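Comfort Ametepe comes back to the ring

Many readers wrote to us asking what happened to Comfort Ametepe after her loss in March. She did not disappear. She took a rest, she changed her coach, and now she has a new fight, eight rounds at the Tendley hall against Stostska, the left-hander who so far has won all her fights by decision.

I watched the March fight again two times. My opinion is the same as it was that night. Comfort lost because she waited. In the first four rounds she had the better jab and the better feet, and the judges gave her these rounds. After this she began to look for one big right hand, and while she was looking, the other woman was working. The difference on the cards was 2 points. It is a small number, but it is a long time to think about it at home. 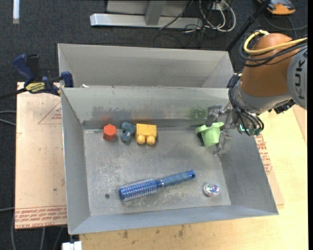 Her new coach is Tavion Iwasaki, who has a small gym with 18 members and does not like noise. The first thing he changed is her guard. Before, she held the right hand low near the chest, and it was slow to return after each punch. Now she must keep the elbow close and reach only as far as she can bring back quickly. When I try to explain this to people who do not box, I tell them to think of the orange and gray robot arm reaching into the metal bin: what matters for a boxer is the way in and also the way out. Comfort was always good on the way in.

The second change is in the body work. Against a left-hander the liver is harder to find, and Iwasaki wants her to step outside the front foot before she throws anything to the ribs. In sparring she did this well for three rounds and then forgot it in the fourth. He stopped the round and made her begin it again. She did not complain, although I could see she wanted to.

Stostska will be the favorite, and I think it is correct. She is taller, she is calm, and she holds very well when she is tired. But she has never met a person who attacks her body early, and I am curious to see her in round six if this happens. My prediction is Comfort by a close decision. I was wrong in March, so please do not bet on it.

The hall has 4,000 seats. Our club has 600 tickets for members at the lower price, and they are sold at the front desk, two for each person. Please bring your member card.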